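Workspace Rules for a Table-Clearing Arm: Applying the Hundness Lab Checklist

Chia-hao Chung and Siu-ming Tse
Project report, submitted 02/08/2025

1. Purpose

The Hundness robotics lab requires each student team to write its own operating rules before an arm is used outside the fenced cell. Our project, Himton, covers a small arm with a two-finger gripper that clears cups and saucers and wipes the table under them. This report lists the rules we adopted, the reasoning for the ones we changed, and the points still open. Motion planning is covered in the separate software report.

2. Scope

The rules apply to a single arm fixed at one table, with one trained operator present. They do not apply to mobile bases or to any task with hot liquid. Cups are handled empty. Knives, glassware and anything heavier than a full saucer set are excluded until a new risk assessment is signed.

3. Speed and force

The lab checklist leaves the speed limit to the team. We set two modes. In setup mode the operator may have a hand inside the marked zone, and the arm moves only while the enable switch is held. In run mode the zone must be clear. Grip force is capped in the controller at 5 N for both modes, and the cap cannot be edited from the operator screen. Chung proposed a higher cap for saucers, which are harder to pick up from flat. This was rejected for now because the same fingers also handle cups by the rim.

4. Surface condition before a run

The first draft said only that the table must be "clean." That wording was useless for a cleaning task, where dirt is the input. It was replaced with three conditions:

Loose debris is allowed if it is dry and no larger than a coffee bean.
Marks on the surface are allowed and must be recorded as marks, so that the planner does not treat them as objects to grasp.
Cups must stand upright on their saucers, though they need not be centered.

The wrist camera view is checked against these conditions before the arm is released. In the view below, the dark bits around the cups count as loose debris, and the gray smudge in front of the fingers is entered as a mark.
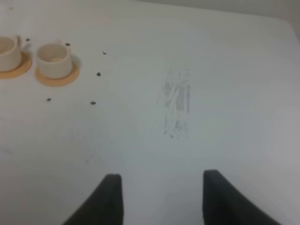

5. Logging

Every run produces a log with joint positions, grip force, wrist camera images and operator inputs. Logs are stored on the lab server under the Pronier naming scheme and kept until the course is graded. A run without a complete log is not counted in the results, even if the task was finished. We lost 11 runs to this rule when the storage folder reached its limit of 3000 files. The start script now checks the remaining space and refuses to begin if it is too low.

6. Stops and restarts

Any stop must be cleared at the arm. Remote restart is disabled. After an emergency stop the operator opens the gripper by hand, removes whatever was held, and repeats the surface check in section 4 from the beginning. Tse added a line requiring the cause to be written down before power is restored.

7. Open points

The force cap has been tested on one type of cup only. The debris limit depends on the operator's judgment, and a printed size card would make it easier to apply. The team taking over the Peng table next term should review both items before extending the rules to other dishes.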